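Troris Large Dinner Plate, Sky Blue
Item 911
Sold by Tulcombe Tableware

Pale blue plate with thick raised rim, for everyday meals and for serving. Sold as single pieces, so you can buy five or seven if this is what your table needs.

Weight: 430 g
Finish: matte
Colors: sky blue, sand, dark green
Dishwasher: yes, top or bottom rack
Microwave: no
Oven: no
Box of one plate, or carton of 12

About this plate

The Troris is the plate we are asked for most often. Customers like first the color, which is a soft blue with a little powder in it, and it goes well with rice, eggs, salad, almost any food that is not blue. After some weeks they write to us about the rim. It is higher and thicker than on our Wimotgate plate, and it keeps dal or gravy inside when you carry the plate to another room. It is also easy to hold with one hand when the other hand has a glass.

The face of the plate is not perfectly smooth. It has fine circles that go toward the middle, and you can feel them a little with a fingernail. They belong to the design and they are on every Troris plate, in all three colors. A fork makes a small sound on them. Some people do not enjoy this sound, and for them we recommend the Thakur, which has a flat glossy face and the same price.

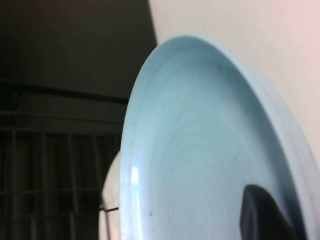
Troris large plate in sky blue. Fine rings on the face, raised rim.

In daylight near a window the blue looks lighter, and along the rim it can look almost white. Under a yellow kitchen lamp it becomes more gray. Please think about this if you want to match it with a tablecloth or with older plates. We can send a color card by mail at no cost.

Marks and small spots

A matte surface shows use earlier than a glossy one. Tiny dark specks and light scuffs can appear on the face, and they do not change how the plate works. For gray lines from cutlery, put a spoon of baking soda on a damp cloth, rub along the circles, and rinse well. Do not use steel wool. Turmeric should be washed on the same evening.

If your plate arrives with a chip or a crack, write to us within 14 days with your order number and we will send another one. Specks smaller than a mustard seed are accepted in our first quality.

Stacking and storage

The plates stack well up to ten pieces. Because of the thick rim the pile is taller than you may expect, so measure your shelf first. They can also stand upright in a rack, if the slots are wide enough for the rim.

Ordering

Item 911 is the single plate. Item 2050 is the carton of 12, with paper between the plates. Cafes and canteens that need 1000 pieces or more should ask for a separate price, and such orders need four weeks. The sand color is out of stock until June.

Questions about this product go to Shakuntala Rawat at the Tulcombe order desk, mornings until 12:30.

See also: Troris side plate, Troris deep bowl, Thakur dinner plate, Wimotgate dinner plate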